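Oltmanns House Interiors: Progress Report to the Homa Fund
Reporting period ending in March

Work on the ground floor is complete except for the hallway. The upper floor is at the stage set out in the revised schedule.

Walls. The living room and study have two coats of Arnura matt in the off-white agreed at the last review. The north wall of the study needed a third coat where the old green showed through. Trim throughout is one shade darker than the walls.

Floors. The oak boards in the living room were sanded and oiled. Two boards by the bay window were replaced with stock from the attic. The hallway tile is on order from Nakasex; the first delivery was the wrong glaze and went back.

Lighting. Wall lights are fitted at 700 mm above the desk tops in the study. The pendant over the dining table hangs 800 mm above the surface. Dimmers are installed in both rooms.

Costs. The tile reorder added 2000 to the flooring line. It was covered from contingency, and no further draw is requested this period. Curtain fabric came in 10 percent under the estimate.
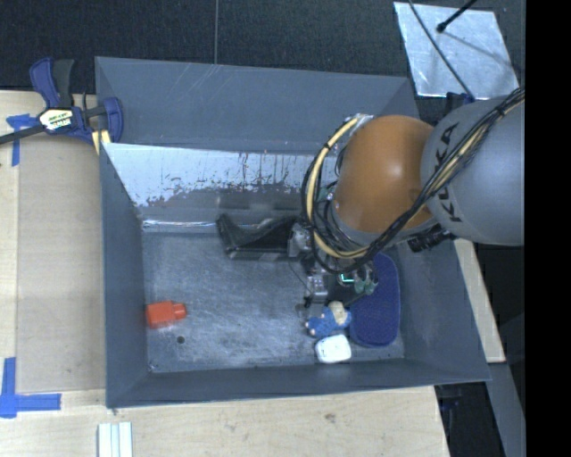 Kilian Eder replied to the draft that the hallway should stay on the pale scheme even if the second tile delivery is late, and that he would not accept a substitute in gray. He also asked for a larger paint sample on the stair wall before the color is fixed. The sample will go up next week.

Outstanding: hallway tile, stair wall color, upstairs curtain rails, final invoice for the sanding.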